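Speaker notes — Venach adaptive following and lane keeping kit, review session
Prepared for the fleet managers' briefing, 2020-04-04

Opening

Thank the hosts and confirm that the handout has reached everyone. State the scope at the outset: the session covers the Venach retrofit kit as offered by Zilport to operators of light commercial fleets. It does not cover the full Mistent driving package, which is sold separately and remains under review.

Remind the audience that the kit is a driver assistance product. It holds a set distance to the vehicle in front and keeps the car within its lane markings. The driver remains responsible at all times, and the offer document says so on its first page.

What is on offer

The kit comprises a forward camera behind the windshield, a control unit and a dash display. Installation is carried out by Zilport at its own centre and is booked as a single visit. The evaluation licence runs for 12 weeks. Operators who wish to continue after that period move to an annual licence — the terms are in the second part of the handout.

Our own evaluation comprised 211 trips on urban and suburban roads. Eight drivers took part, all of them regular staff with no prior experience of the product.

Road views for discussion (pause here; allow the room time to look)
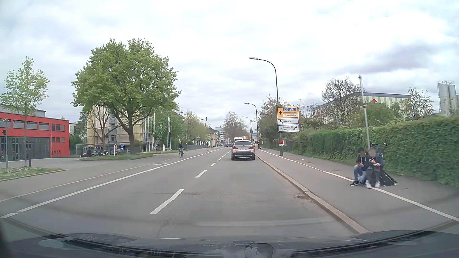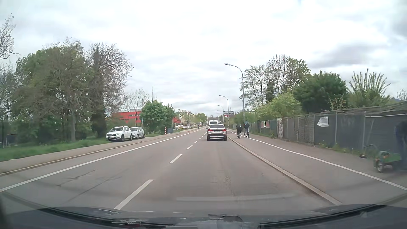 Same SUV ahead, same approach road.
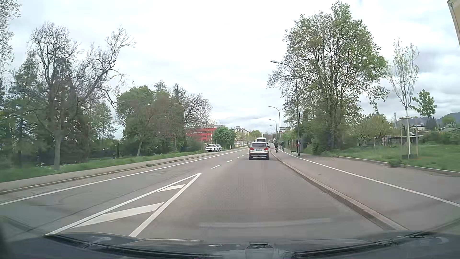 Lihua Tang
Senior Evaluation Officer, Edwards Fleet Advisory

Following distance

Begin with the vehicle ahead. A silver-beige SUV with a white van beyond it is an ordinary city situation, and it is the one our drivers asked about most. The kit measures its gap to the nearest vehicle only. It takes no account of the van, and drivers should continue to look past the first vehicle as they were trained to do.

Lane markings

Refer to the second view. There are cracks in the asphalt and a worn patch in the middle of the lane. Surface repairs and cracking were the most common subject of driver comments. The display dims its lane symbol when confidence falls, and several drivers considered this too discreet. We have asked Zilport for an audible option.

In the third view, draw attention to the long triangular marking at the left. Markings of this type should be included in any acceptance drive.

People beside the road

Return to the first view, with two people sitting on the pavement and looking toward their phones, and then to the cyclists in the second. The kit offers no pedestrian or cyclist warning at this licence level. Please state this plainly — it was misunderstood by some staff during the introduction, and we have since revised our induction sheet.

Results

Of the drivers' feedback forms, 92 per cent rated the following function as satisfactory or better. Lane keeping was rated lower, and the comments are reproduced in the handout without editing. Waltraud Hollenstein will take questions on the method and on how the forms were collected.

Recommendation

We recommend the kit for operators whose routes are mainly on well-marked roads, subject to a supervised introduction for each driver. Operators with a large share of older streets are advised to wait for the software release planned for December.

Questions

Licence pricing should be referred to Zilport directly. Copies of the induction sheet are available at the registration desk.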